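Pitch Counts Belong in the League Rules

Youth leagues still limit pitchers by innings. An inning is a poor unit of work. One pitcher gets three outs on eight pitches, another needs 35, and the scorebook treats them the same. The arm does not.

Brondska switched to a season pitch count two years ago, with a cap of 1012 per player under age 15. Jolov kept the innings rule. Last season its most used starter threw 2000 pitches and never broke a regulation – every outing was legal on paper. A rule that allows this is measuring the wrong thing.
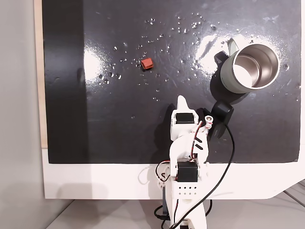
Soo-ah Sun, in a letter to the league bulletin, objects that small clubs have too few pitchers to live under a hard cap. Baek has three, she writes, and would forfeit games by August. The roster problem is real, but it is a problem of training and scheduling. Baek could teach two infielders to throw strikes over the winter. The league could also drop the second game of its Sunday doubleheaders, where most of the heavy outings occur.

Recording is the weaker objection. Plandemitz logged 672 pitches in its spring tournament with a hand clicker and a paper sheet, and both benches signed the total after each inning. Only warm-up throws were left out – a gap, and one the written rule should close.

I would start with a monthly limit of 371, counted by the home scorer and posted before the next game. The number can be adjusted after a season of data. The innings rule should go before opening day.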